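Akevham Waxed Flat Laces, 6 mm

Home > Shoe care > Laces > Flat

Price per pair: $6. In stock, ships from our Okgate warehouse.

These are the flat cotton laces that we have sold for the longest time, and they are still the ones which customers order again. The cotton is woven tight and then passed one time through a light wax. The wax is thin, so the lace stays soft in the fingers, but a knot made in the morning should hold until evening without doubling it.

Colours: white, natural, charcoal, dark green. The white is a clean white. The natural is a little yellow and we do not recommend it beside white trim, where it will look old.

Choosing the length

Please count the pairs of eyelets on one shoe before ordering. For four or five pairs, take the 90 cm. For six pairs, take the 120 cm. For seven or eight pairs, take the 140 cm. If you like to make a double bow, go one size up. The old lace is not always a good guide, as cotton without wax stretches with the years and can measure several centimetres more than when it was new.

The tips are clear plastic, 17 mm long, and pass through normal metal eyelets. For very small punched holes in leather, our round lace Thampi is the better choice.

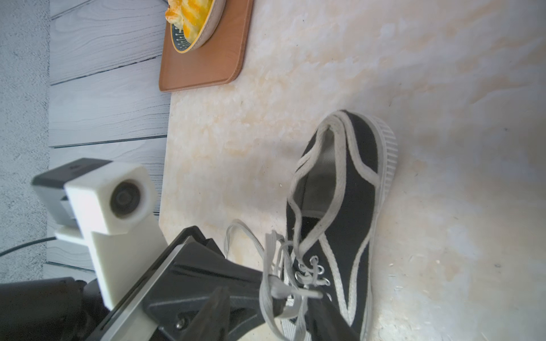
Gwawr Hopkin wrote to us that she put the 120 cm in her low canvas shoes with six pairs, and found the ends a bit long for riding a bicycle. She now tucks the bow under the first crossing, and would like us to offer a 110 cm. We have asked the mill about this. The smallest run they accept for a new length is 300 pairs, and we hope to have it by August.

Washing

Take the laces out of the shoe and wash them by hand in lukewarm water with a little soap. Hot water takes out the wax. Dry them flat, away from the heater. After many washes the wax will become weak, and you can renew it with a small piece of Gulach wax bar, sold separately.

Returns

Unused laces in their paper band can be returned for exchange or refund. For orders from clubs and schools, please write to Elango Poduval at the Okgate office, and mention the colour and length in your first message.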